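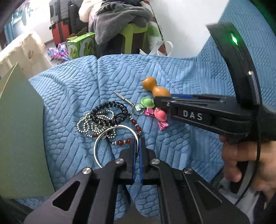

Radymyr Bilyk was asked by a girl at our open afternoon whether a robot could learn to tidy up just by watching. He told her no, watching alone was not enough for his robot, because it also had to know how wide the fingers were open at every moment.

I want to explain his answer more slowly, as it is the main idea of our work at Middale.

Think about how you pick up a bangle. You don't say to yourself "open fingers, go down, close fingers". Your hand simply does it. For a robot, each of these small parts must come from somewhere. In older days a person wrote them all as rules. This is very long work, and when somebody moves the bangle a little to the left, the rules may be wrong.

So we use another way, called learning from demonstration. A demonstration means that you show how to do a thing. A person holds a gripper in the hand, like a big pair of tweezers, and does the job with it. A camera on the gripper looks at what is in front of the fingertips. Later, a computer program studies many of these recordings and tries to find the pattern: when the view looks like this, the fingers should move like that.

Why not use our own hands? A human hand has five fingers and soft skin, and the robot has two stiff fingertips. If we teach with the same kind of fingertips that the robot has, the lesson fits the pupil better.

Small things are the hardest. A thin bangle is almost all hole. Strings of beads change their shape each time you touch them, and a ribbon folds where you did not expect. Shiny metal also shows bright spots which move when the camera moves, and the program can be confused by them.

In our study, which has the name Cirnex, we collected 846 demonstrations with small objects. Then we made a test. The robot tried 60 times to pick up one object from a mixed group. First we let it learn from only 251 of the demonstrations, and it managed 22 tries. After it learned from all 846, it managed 41. It still dropped the bead strings very often - more than any other thing.

You can try a part of this at home. Ask an adult for kitchen tongs and move some hair ribbons from a table into a bowl. Then close one eye and do it again. Did you reach too far, or not far enough? Write down how many tries you needed each time, and compare with a friend.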